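How I clean my toaster and the bit of worktop it lives on

Filed under: Kitchen, Small jobs

I put this job off for ages when we first moved to Purkwood, mostly because I thought you had to take a toaster to bits to get it properly clean. You don't! It takes me 20 minutes now, and that includes making a cup of tea and drinking at least half of it. I do it after breakfast on a morning when I've got the kitchen to myself.

My friend Abena Abugri asked me to write it all down after she saw what came out of hers (a small hill of crumbs and two whole raisins), so Abena, this one's for you.

What you need

A soft pastry brush that you don't mind giving up for good
An old newspaper or a big tray
Washing-up liquid and warm water
Two cloths, one for damp and one for dry
A drop of white vinegar if you've got any chrome to shine
A wooden skewer for the corners, optional

Getting the crumbs out

Switch off at the wall, pull the plug out and let the toaster go completely cold. I mean it about the cold. I've still got a little mark on my thumb from being impatient in our old place in Renetcombe.

Carry it over to the newspaper and slide the crumb tray out. Most toasters have one underneath or round the back, and if you've never found yours, have a feel along the bottom edge. Tip the tray out, wash it in the sink and leave it on the rack to dry while you get on with the rest.

Now turn the toaster upside down and give it a gentle shake, then a few pats on the bottom like you're winding a baby. Turn it a bit and do it again. You'll think it's finished and then another lot comes down. Take the pastry brush and work along inside each slot from the top, going lightly past the guide wires so you don't bend them. Never poke anything metal in there, and don't be tempted to rinse it either.

Wiping the outside

Wring the damp cloth out until it's hardly wet, with just a dab of washing-up liquid on it, and go over the sides. A matt finish shows streaks, so I follow straight behind with the dry cloth. For the shiny surround I put a bit of vinegar on a corner of the cloth, rub, and buff it up. It comes up lovely. Run the cloth along the bar between the slots as well, that's where the butter fingers go.

The rest of the corner

While the toaster's out of the way, do the worktop. Pull everything forward from the wall, one end first, and wipe behind it before you put anything back. On a pale marbly top the crumbs hide very nicely among the grey veins, so I go by feel and run my hand over it afterwards.

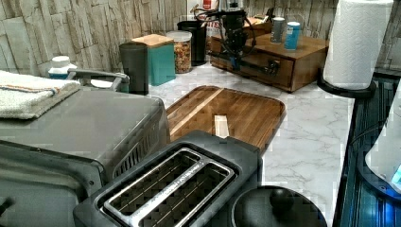 Jars and tubs get a quick wipe round the base, and anything sticky goes in the sink. If you keep a big appliance next to the toaster, dust its vents with the dry brush while it's unplugged, and clear the top before you switch it on again. I'm terrible for leaving tea towels and odds and ends up there. Check your own booklet for how much space it wants at the sides, they're all different.

Putting it back

Slide the dry crumb tray in until it clicks, stand the toaster well clear of anything that could scorch, and run it once with no bread in. You might get a slight whiff of vinegar the first time. Open the window and it goes.

I do the tray every couple of weeks and the full job whenever I spot crumbs on the floor under that corner. Next month I'm having a go at the kettle, if I can find the descaler.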